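Subject: Re: [plindville-tapes] moving the library off the old player

Hi all,

Finally got through the August digest and wanted to answer this one before it slides off the page.

> I have 1,724 songs in Skistari and half of them show up as
> "Unknown Artist" when I copy them to my phone. Is there any way
> to fix the tags in one go, or am I stuck doing it by hand?
> Also, does anyone still use Tondora for downloads?

You're not stuck! I did the same move last winter and it took me one long evening and a pot of coffee.
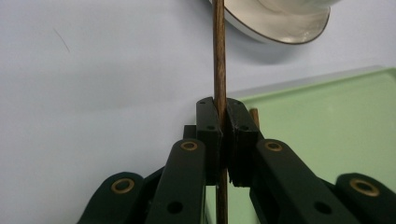
Vol. 5, No. 165

First thing, make a copy of the whole music folder before you touch anything. Skistari writes its tags in an old format that a lot of phones just skip over, so the names are probably still sitting in your files. Open the library, select everything, and look for "rewrite tags" under the Tools menu (it's way down at the bottom, I missed it twice). Let it run and don't click around while it's working - mine froze when I got impatient.
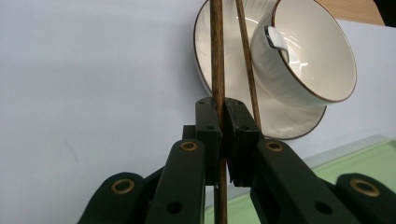 A chopstick held upright in the gripper.

After that I still had 493 tracks with no artist at all. Those were mostly live recordings and stuff I ripped from tapes, so no program was ever going to guess them. I sorted by folder and did a whole album at once, which goes a lot faster than song by song.
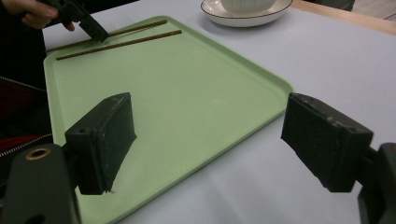 Tondora is still my main place for downloads, mostly for the older folk and surf records. The files come tagged properly and you can grab them again if you lose them. My one gripe is the cover art, which is tiny. I've been making my own covers for the mixes, just a flat color with the title on it, and the light green of that plastic tray is pretty much what I picked for the surf one. It looks great on the phone screen, much better than a gray music note!

Oh, and keep your playlists in a separate folder. They point to the old file locations, so if you rename things first they all come up empty - ask me how I know.
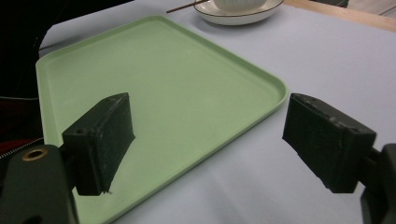 Dumlao can repair broken playlists if it's too late for that. The free version only does one at a time, but it found nearly everything of mine, even the songs I'd moved twice. Point it at the new folder, not the backup, or you'll end up with two of everything.

I'll be on the list Monday night if you get stuck on the tag part. What kind of phone is it, by the way?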